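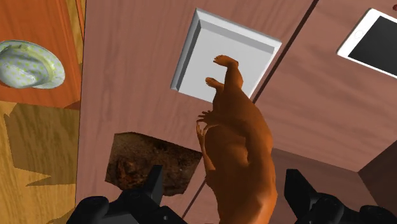

Fixing a grasp that slips in simulation when the object is an odd shape

Posted by Paraskevi Tzavaras, Wednesday, March 29, 2023

In February our pick tests in Clustiser started failing on figurines and other models with legs or claws. The fingers closed, the gripper reported a hold, and on the lift the object slid out or shot sideways across the room. Boxes and cups were fine. Out of 300 trials on the animal models, 284 ended with the object on the floor. The cause was in the collision setup, and the fix below should work for any two-finger gripper.

Before you start

Save a copy of the scene file. Note the random seed of one trial that fails and use that seed all the way through, or you won't know which change did what. Turn off texture and lighting randomization while you work.

Step 1. Show the collision shapes

Open the Zudadon viewer and switch the display from visual mesh to collision mesh. If the importer used a single convex hull, the model will look shrink-wrapped, with the gaps between the limbs filled in. The fingers then close on a sloped wall well outside the body you see in the normal render. That was our fault exactly. The normal camera view won't show it, and I lost two days looking at renders.

Step 2. Rebuild the collision mesh

Run convex decomposition on the model. Start with a limit of 20 pieces. Fewer than that and the small toes merge with the belly again. A higher limit slowed our steps down a lot and didn't improve the grasp. Check the result in the viewer before you save it. Small sliver pieces near the claws should be deleted by hand.

Step 3. Check mass and center of mass

The importer computes these from the old hull. Recompute them after step 2. Ours had the center of mass sitting too far toward the feet, so the model rotated in the grip as soon as it left the surface.

Step 4. Lower the closing force

Someone had raised the force to hide the slipping. With the new mesh this pushes the fingers into the object, and the solver throws it out at high speed. Put the force back to the default and raise it only if the object slides straight down.

Step 5. Change the success check

Our script counted a grasp as good when both fingers reported contact. Make it wait until the arm has lifted and held for 3 seconds, then test contact again and compare the object's height with the gripper's.

Step 6. Rerun the same seed, then the full set

Turn randomization back on for the full set only.

Don't copy a tuned force value from the simulator to the real arm. Živko Dumitrescu has the limits for the Wieser gripper, and those apply no matter what the simulation says. Keep the cell gate closed for the first real run and use reduced speed.

If the object still jumps after step 4, halve the physics time step and try the seed again.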